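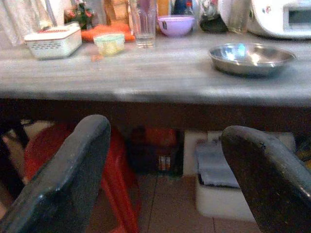 28th July

Up early, though I had promised myself I wouldn't be, and I sat for a good while with my tea looking at the long table and not doing a thing about it. The orange cloth was still bunched up by the white basket, and the purple bowl had been left at the back, which is where everything in this house seems to end up. I do love that table, gray top and all. Manju says it's too big for the room and she's probably right, but where else would I put things down?

She called at 9 and we talked much too long, mostly about her sister-in-law's move to Dastley and whether we might all go out there in October. I said yes before I'd thought about the fare. Well, it will be nice to have something to look forward to.

After that I finally got going. Washed the tall glass and the steel bowl by hand, put the little tub with the lid I can never find up on the shelf, and then started on what's underneath -- oh, the clutter under there! I pulled out a bundle of Mother's letters and lost most of the afternoon to them. One mentions a house built in 1917 and a neighbor who kept geese, and I must ask Manju if she remembers hearing about the geese.

Didn't finish, of course. The rest is still under the table and I've left the cloth to soak overnight. Rice and dal for supper, and bed soon.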